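Search this collection Enter keyword or title Go

3.2 Work surface and objects

The surface is treated here as part of the test material. Earlier reports on the handling of small round objects usually name the object and leave out the table, or give the table only as "flat." A ball placed on a covered table is affected by the covering as much as by its own weight and size. It can roll, settle in a low place, or come to rest against a fold. For this reason the covering is described before the objects, and its condition was logged together with each placement.

All placements were made on the Gunton table, over a brown covering. The background color was kept the same throughout so that a white ball would stand out from it at any position. Balls of 2 sizes were used. They were handled on the same surface and in the same session, so the smaller ball had no covering of its own and was subject to whatever folds were present when the larger one was placed.

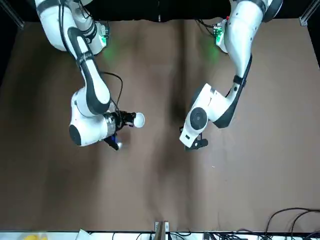
Zikalura Surface Study Group, Hurnell
June

A white ball is easy to find on brown, but its outline is not equally clear on every part of the table. Contrast is highest where the covering is dark and matte. It falls where the covering reflects light, and there the upper edge of a ball can be lost against the bright patch. Position was therefore read from the lower half of the outline, where the ball meets its own shadow. When two balls lay close together, the smaller was read first. The larger could be located from less of its edge, and a partly hidden outline mattered less.

Color was also recorded. Light falling on the covering from nearby indicators can shift the brown toward green over a small area. Readings taken inside such an area were kept, but they were marked, and they were not used in setting the contrast threshold given in Section 3.4.

3.2.1 Covering

The covering is brown paper laid over the tabletop. Paper was preferred to cloth for its stiffness. Cloth takes the shape of whatever is under it and is easily dragged by a ball that is set down with some sideways motion. Paper resists dragging, but it keeps its folds. Once a fold has formed it tends to come back in the same place after smoothing, and a sheet that has been stored rolled or folded will carry this history onto the table.

Folds were sorted into 3 classes. A soft fold has a rounded top and can be pressed flat with the hand. A crease has a definite line that stays visible when pressed. A ridge lifts the paper clear of the table and leaves a gap below. Soft folds and creases were accepted for testing. If a ridge was found the sheet was smoothed outward from the center, and if the ridge remained the sheet was replaced with another from the McIver roll.

Direction was noted as well as class. Folds that run parallel to one another form shallow channels, and a ball released between them has one easy direction of travel and one hard one. A ball released on the flatter paper to either side has no such preference.
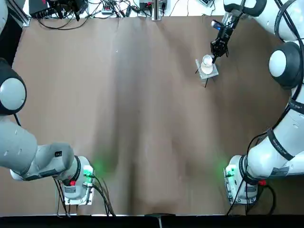 Figure 1. Brown paper covering on the tabletop. Soft folds and creases run mostly vertically down the center, with lighter, slightly glossy patches near the top.

The shading in Figure 1 is of practical use. The darker band follows the middle of the sheet, where the folds lie, and the paper at the upper left is a warmer and lighter tan. Shading alone does not give the height of a fold, and no attempt was made to calculate height from it. It was used only to divide the table into a central zone and two side zones, with the boundary drawn by eye along the edge of the band.

3.2.2 Exclusions

The log holds 131 placements. Of these, 19 were excluded from the analysis under one of the following rules: the ball left the table, the covering was moved while the ball was at rest, or the zone could not be assigned from the log entry. Placements in which a ball rolled and then stopped on the paper were retained, and both the release zone and the rest zone were entered.

No correction was made for wear of the paper. A sheet was used until it failed the ridge check or was torn, and the sheet number is given with each entry in the supplementary table. Sheets were not turned over for a second use.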